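课程项目报告:网格抽样法在校园草坪土壤含水率调查中的应用

提交日期:2018年11月25日

摘要

本项目比较了简单随机抽样与规则网格抽样在小尺度土壤含水率调查中的表现。调查地块为教学楼北侧草坪,面积56平方米,按网格法布设15个测点,另以随机法布设同样数量的测点作为对照。结果表明,在测点数量相同的条件下,网格法得到的插值图更稳定,边缘区域的估计误差明显较小;随机法的均值估计与网格法接近,但重复布点后的离散程度较高。报告同时讨论了网格方向、测点间距以及仪器读数漂移对结果的影响。

一、研究背景

土壤含水率在空间上并不均匀。即使在面积很小的草坪内,树冠遮挡、践踏、坡度和灌溉喷头的位置都会造成差异。若仅取少数几点求平均,得到的数值对灌溉管理意义有限。学校绿化部门目前采用定时灌溉,各区水量相同,北侧草坪东南角夏季常见积水,西侧则有枯黄斑块。本组选择该地块,目的是得到一张可用于调整喷头的含水率分布图,并检验哪种布点方式更适合课程所能提供的人力和设备。

抽样设计方面,课程教材给出了三种基本方案:简单随机、系统网格和分层随机。分层随机需要事先掌握地块的分区信息,本组在开始时没有这类资料,因此只比较前两种。

二、网格的划定

系统网格的做法是在研究区内选定一个起点和一个方向,以固定间距画出两组相互垂直的线,在交点或格心处取样。理论上起点应随机确定,以避免网格与地表的周期性结构重合。实际操作中,线的平直程度和交角都会有偏差,偏差在小地块上占间距的比例更大,应当记录。平面上用胶带或拉绳划格是常见办法,格子不必很精确,但每一格必须有唯一编号,编号的起点和方向要写在记录表首行。
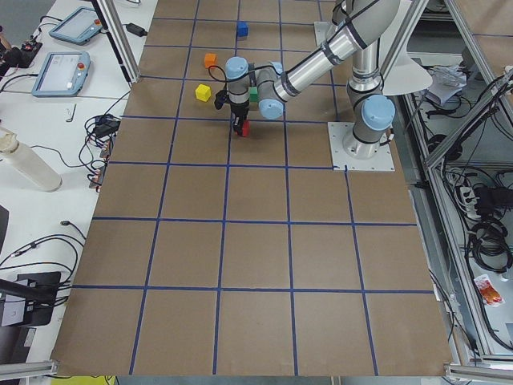 草坪上无法使用胶带,本组改用尼龙绳和木桩。先以皮尺量出地块长边作为基线,再用勾股法确定垂线,沿基线等距打桩后拉绳。首次拉绳后对角线长度不一致,调整了两根木桩的位置才符合要求。测点取在格心,以避开绳下被踩实的土壤。测点编号由行号字母和列号数字组成,例如B3表示第二行第三列。

随机测点的坐标由电子表格的随机函数生成,落在井盖上的点作废并重新生成。两套测点共用同一坐标系,便于后续比较。

三、仪器与测量步骤

含水率用Villis手持式土壤水分仪测量,探针长度6厘米,输出为体积含水率百分数。仪器由实验室借出,使用前在干砂和饱和砂中各做一次检查,读数均在说明书给出的范围内。数据录入和制图使用Osex软件。

每个测点重复测量三次,三次插入位置呈三角形分布,取中位数作为该点读数。选用中位数的理由是探针碰到石块或根系时会出现异常低值,平均值受其影响较大。测量前48小时内无降雨,灌溉系统已关闭。全部读数在同一上午完成,先测网格点,后测随机点。

测量顺序的安排存在缺陷。随着气温上升,表层土壤持续失水,后测的一组会系统性偏低。为估计这一影响,本组在测量结束时回到A1、B3、C5三个网格点重测,读数比首次略低,降幅小于同一测点三次重复之间的差异,故未作校正。更合理的做法是将两组测点混合后随机排序。

四、数据处理

数据处理分为三步。第一步检查异常值,凡与同一测点另外两次读数相差过大的,在记录表中标注,保留原值。第二步用反距离加权法进行插值,幂指数取2。第三步采用留一法交叉验证:每次去掉一个测点,用其余测点预测该点的值,计算预测值与实测值之差,最后求均方根误差。

为考察布点方式本身的稳定性,本组又以网格数据和随机数据合并后的插值面作为假定真值,在其上模拟布点2,000次,统计每次得到的均值。网格法的模拟仅改变起点,随机法则每次重新生成全部坐标。这一做法的局限在于假定真值本身来自有限测点,已经过平滑,真实地表的局部起伏会比模拟所用的面更强。

五、结果

两种方法得到的含水率均值接近,差异不足以说明方法优劣。插值图的差别较大。网格法的图上,东南角高值区轮廓完整,与观察到的积水位置一致;西侧低值区呈带状,与人行道平行。随机法的测点恰好在中部聚集,西侧只有一个测点,低值区在图上被压缩为孤立的圆形。
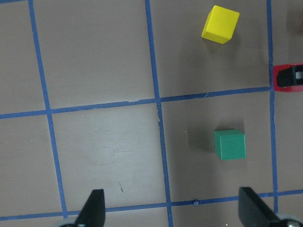
Idalina Matos在中期检查时提出,一次随机布点的结果偏差大,可能只是运气不好,不能据此否定随机法;若要比较两种方法,应当报告多次模拟的离散程度,并说明网格间距与斑块尺寸之间的关系。她还建议把网格旋转一个角度再算一遍。

本组据此补充了模拟部分。结果显示,随机法所得均值的标准差大于网格法,与预期一致。将网格旋转后,网格法的标准差略有增大,但仍低于随机法。关于间距,西侧低值带的宽度与一个网格间距相当,若间距再放大一倍,该低值带有可能整条落在测点之间而不被发现。因此,测点间距应不大于需要识别的最小斑块尺寸的一半,本次设计对西侧区域而言偏稀。

六、讨论

网格法的优点主要体现在覆盖均匀,现场找点也较快。其缺点是缺少严格的方差估计公式,用简单随机抽样的公式计算网格数据的标准误,通常会高估误差。本报告只给出模拟结果,未给出理论方差。

Uddin教学楼屋檐的落水管位于地块东南侧,积水可能与此有关,也可能由喷头重叠造成。现有数据无法区分两者,需要在降雨后和灌溉后分别测量。本组原计划在次年6月旱季补测一次,届时应增加西侧测点,并记录每个喷头的实际出水量。

仪器方面,水分仪的读数受土壤容重影响,踩实的区域读数可能偏高。Anolau苗圃提供的环刀可用于测定容重,但取样会破坏草皮,本次未获许可。

七、存在的问题

木桩间距以皮尺测量,地面不平处的误差未作修正。记录表有两处行号与列号写反,依据测量时间顺序予以改正,原始表已附于附录二。插值幂指数未作敏感性分析。绿化部门的灌溉时间表为口头提供,没有书面记录可供核对。

附录一为测点坐标表,附录二为原始读数,附录三为模拟所用的计算步骤。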